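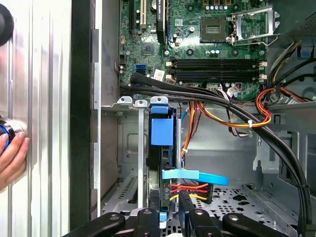 Ivan Ivanyshyn escreveu na lista do projeto que gravar demonstrações de desmontagem de computadores era trabalho para uma tarde, porque bastava ligar a câmara do punho e "fazer as coisas devagar". Gosto muito do otimismo dele. A tarde começou em June (o calendário do laboratório está em inglês e já desisti de o mudar) e ainda não acabou.

O conjunto de dados chama-se Josness e tem, à data em que escrevo, 2,187 episódios gravados. Deitei fora 523 outros. Este tutorial serve para que o leitor deite fora menos.

Antes de gravar

Escolha uma tarefa com princípio e fim. "Desmontar o computador" não é uma tarefa, é um fim de semana. "Soltar o cabo de dados SATA do disco" é uma tarefa. "Abrir a alavanca do socket do processador" também, e das ingratas, porque a peça metálica brilha e muda de aspeto conforme o ângulo.

Escreva a instrução em texto antes do primeiro episódio e não lhe mexa mais. Nós tivemos "tirar cabo", "retirar o cabo azul" e "desligar SATA" para o mesmo gesto, e passei dois serões a uniformizar aquilo tudo. Se quer variedade na linguagem, acrescente-a depois, numa coluna própria, com método.

Decida também quando é que o episódio termina. O nosso critério: a peça está fora do conector, a garra afastou-se, o operador conta até três em silêncio e para a gravação. Houve quem contasse em voz alta. O microfone estava ligado.

A caixa aberta

Tire o painel lateral e resolva logo onde ele fica. Metal escovado com nervuras apanha reflexos, e um reflexo que aparece em todos os episódios bem-sucedidos acaba por parecer, ao modelo, parte da receita. Pode deixá-lo à vista, desde que mude de sítio e de inclinação entre séries. O mesmo vale para as mãos: se alguém ajuda a segurar alguma coisa, que ajude numas séries e noutras não, e que isso fique anotado.

Numa torre vulgar, com a placa-mãe montada e a gaveta do disco no meio, o verdadeiro adversário são os cabos. Um feixe preto grosso, uns fios de alimentação vermelhos, amarelos e laranja, e tudo isto a ocupar precisamente o caminho que a garra queria fazer. A tentação é arrumar. Não arrume. Os computadores que chegam à bancada da Asholm para reciclagem nunca foram arrumados por ninguém, e um modelo treinado em cabos penteados entra em pânico ao primeiro nó.

Mexa nos cabos entre episódios, com a mão, sem grande arte. Puxe um pouco o feixe, largue, grave.

A câmara do punho

Vê de perto e vê pouco. Os dedos da garra devem aparecer sempre na parte de baixo da imagem, visíveis mas sem tapar o alvo; é por eles que o modelo percebe onde está em relação ao resto. Verifique isto no início de cada série. Um suporte mal apertado desceu-nos alguns graus ao longo de uma manhã inteira e o resultado foi uma coleção notável de grandes planos de parafusos.

Fixe a exposição. No automático, cada vez que a garra passa da placa verde para o metal claro do fundo, a imagem escurece e volta a clarear, e o modelo aprende meteorologia.

Gravar

1. Ponha o braço numa posição inicial diferente em cada episódio. Diferente quer dizer uns centímetros, não o outro lado da sala.
2. Aproxime-se a velocidade constante. As hesitações do operador são copiadas com uma fidelidade comovente.
3. Se falhar a pega, corrija e continue. Estes episódios valem ouro e devem levar a etiqueta "recuperação".
4. Se falhar a segunda vez, pare, marque como falhado e respire.
5. Guarde os falhados numa pasta à parte. A Pálfi, que nos trata da anotação, pediu-os mais tarde para treinar o detetor de sucesso, e eu já tinha apagado metade.

Ao fim de cada série, reveja 3 episódios ao acaso, do princípio ao fim e sem acelerar. É aborrecido. Foi assim que descobrimos que o fluxo das juntas estava atrasado em relação ao vídeo e que a garra, segundo os dados, fechava antes de chegar ao conector.

Quantos episódios chegam?

Na instalação de Fivholm o desligar do cabo de dados ficou utilizável bem antes do que eu previa, e os módulos de memória continuam a resistir, por causa das patilhas nas pontas: são duas, e a garra só se interessa por uma. Ainda estamos a gravar essa parte. O Ivan acha que mais uma tarde resolve.

Última revisão: 20/08/2023

Pesquisar neste site Introduza o termo Pesquisar

Contacto | © Josness. Todos os direitos reservados | Voltar ao topo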